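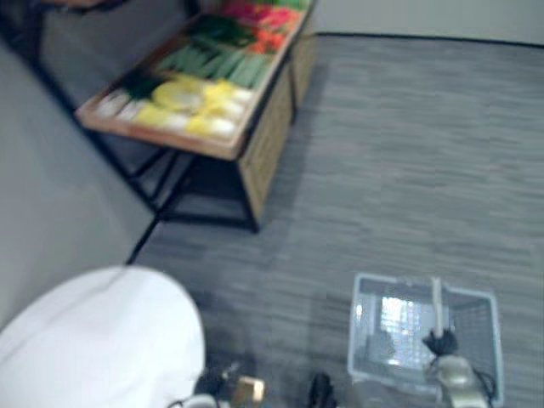 FOR IMMEDIATE RELEASE
June 16, 2022

Nustside Summer Music Series Returns to Nituvport With 11 Free Concerts

NITUVPORT - Movell, the nonprofit that books live music for the Nituvport parks, has announced the lineup for the Nustside Summer Music Series. The series has 11 free evening concerts at the Nustside bandshell, with country, bluegrass, soul and brass band nights on the schedule. 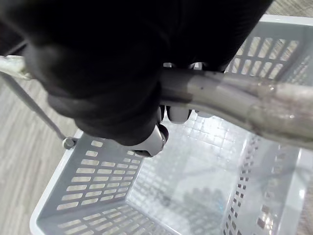 Denise Kowalczyk

Huet, the five-piece folk rock band from Nituvport, will open the series with a two-hour set. The band finished recording its second album in March and plans to play most of it at the show, along with older songs.

Gates open at 6 p.m. and music starts an hour later. Lawn seating is first come, first served. Lawn chairs and blankets are welcome. Glass bottles and pets are not allowed on the lawn.
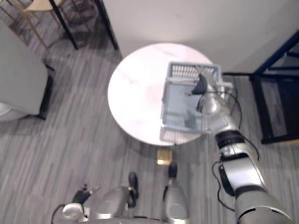
Basket on a round marble-topped table

A covered section next to the stage has 60 seats for guests who need shade or step-free access. These seats are free but must be reserved through the Movell box office by noon on the day of the show.

Movell received 53 applications from bands this year. Six of the acts chosen have not played in Nituvport before. 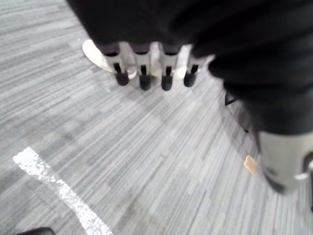
Gray floor with a plank-like pattern

In case of heavy rain, concerts will move indoors to the Nustside hall, where space is limited. Changes will be posted at the box office window by 4 p.m.

The full schedule is available at the Movell box office and at the Nituvport public library.

Media contact: Movell Press Office, Nituvport

###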